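The Coffee Corner at Mudgway: A Little Gallery
Posted September 30, 2022

Welcome in! So many of you have asked how the seating corner at Mudgway is coming along that I thought it would be easier to put everything on one page, so pour yourself something and stay a few minutes. I'm Anjana Sivakumar, and along with Sushil Gautam I look after the front of the shop, meaning the tables, the chairs, the walls and all the small stuff that ends up on top of them. Sushil says I write too much under my pictures, and he may have a point, but I like a gallery with some talking in it.

For those who haven't been by since the spring, we took over the old Hemusov stationery shop next door and knocked through, which gave us room for 20 more seats and a good long stretch of wall that needed something on it. We went back and forth on that wall for weeks. I wanted shelves, Sushil wanted a clock (a huge one, I'd like that on the record), and in the end we went with the coffee plant.

1. The coffee cherries wall

We wanted people to see what coffee looks like before it gets anywhere near a roaster. I grew up with a coffee bush in my uncle's yard, and I still remember being surprised as a kid that the fruit was red and that you could nibble on it, and that it tasted nothing at all like the stuff my parents drank in the morning. So the wall has a big branch with broad green leaves and bunches of red cherries, and over to the left a small drawing of a cherry cut in half, with a few lines of small gray text for anybody who likes to read while they wait.

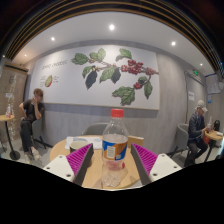 Asanka Sheikh did the artwork for us, and she was very patient through what I believe were 15 rounds of little changes, most of them mine. First the leaves were too neat for my taste, then the red was too orange, then I decided the original red had been fine all along. She never once sighed at me on the phone! The lettering is meant to feel like somebody's handwriting, as if a friend had jotted it up there for you, and I'm so happy with the way it came out.

The border around it is a thin, light wood, and we went round and round on that as well. Black was too heavy. White disappeared. Debashish Cassim, who built our counter and knows far more about these things than I do, held a strip of pale wood up against the wall one evening and the three of us just stood there nodding.

You might be wondering about the gray chairs. They came from Fornen, and we tried out four kinds before we settled. The rounded back was what won me over, because you can sit sideways in it with your elbow hooked over the top, and that is how I sit in every chair, much to my mother's disappointment. The color is kind to crumbs and to the odd splash too.

2. The round table, with the usual bits and pieces

Here's my favorite spot in the whole place. I do love a round table. You can squeeze in one more friend without anybody getting stuck at a corner, and the light wood warms up all that gray and white around it. I never can keep a table completely bare, either. There's always a cup on the go, a sheet of paper with something printed on it, a little box, a bottle with a bright red cap. A table looks friendlier to me with a few things left out on it, as though somebody has only stepped up to the counter for a second cup and will be right back to finish the story they were telling.

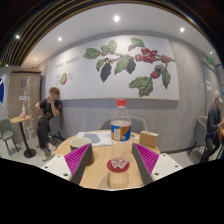 3. Still to come

We aren't quite done, of course. I have my eye on a pair of hanging lamps from Etance for over the window seats, and Sajib Amarasinghe has promised to come and look at the wiring before we go ahead and order them. If all goes well they should be up in November, in time for the dark afternoons. I'd also love a bench along the side, with cushions, and somewhere sensible to hang wet coats (if you were with us last winter you'll remember the pile on the radiator).

Sushil has not given up on the clock. He has found one that he swears is modest, and I have asked him to bring me the measurements in writing.

If you'd like to come and see the corner for yourself, mornings are calmest, and the round table is first come, first served, so do be nice about sharing it. And if you have pictures of your own from the shop, old or new, bring them along and show me. I'm always looking for more to add to this page, and I'd be glad to write far too much underneath them.

Warmly,
Anjana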